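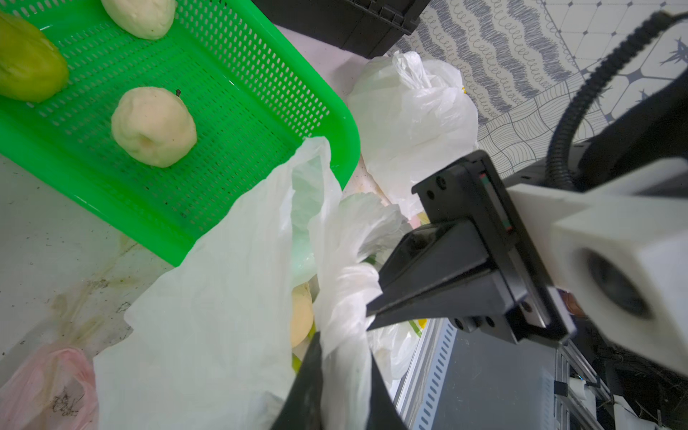
Produce table check, Kravets kitchen
Checked by: Zoia Derkach, November 28, 2025

1. Green basket: OK. Love this one, the holes let everything drain!
2. Tabletop: wipe down. Stains and specks near the bags.
3. Peeled and unpeeled chayote kept apart: not yet. Both kinds share the basket, so let's get a second one going.
4. Pink bag with the red print: fold and put away before peeling starts.
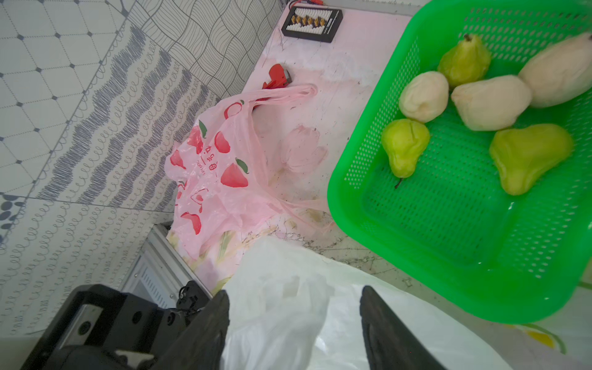 How long can peeled chayote wait in the fridge?
Up to 2 days in a covered container.

5. Peelers: rinsed, 6 on the hook. Great work, Nazar!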